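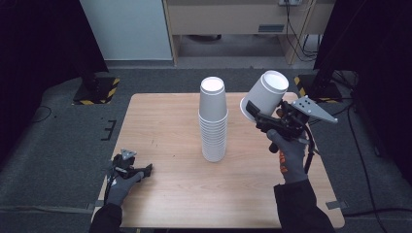

December, 4 p.m. Back on the gray balance problem with the Lukstead press, the one where neutrals come out slightly pink on uncoated stock. I reran the target this morning with the new linearization and measured it twice, and the midtones are still off. What bugs me is that my eye keeps calling the paper white when it plainly isn't. Same thing with that stack of white paper cups on the tan table: I'd say "white" without thinking, but the bands of rims down the lower half are all little steps of gray, and the shadow on the tabletop is softer than I'd ever draw it. If I had to print that, it would go pink in exactly the range where our charts go pink.

So, for the next run I swapped the Pesdale profile for the one I built in Clomov, with less black generation and a later black start. Patch 19 on the gray ramp is my worst one, so I'm watching that first. Job number is 1426 if anybody wants to pull the measurement files (they're in the Prasertsri folder, don't ask me why I put them there).

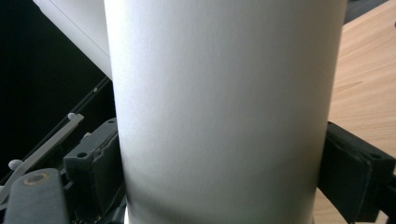 Still to do

Let the sheets dry overnight before measuring – I got impatient last time and the numbers moved on me. Try 2 more with the paper white left out of the proof simulation. And I need to clean the white tile on the spectro, it has a thumbprint on it and I'm pretty sure it's mine!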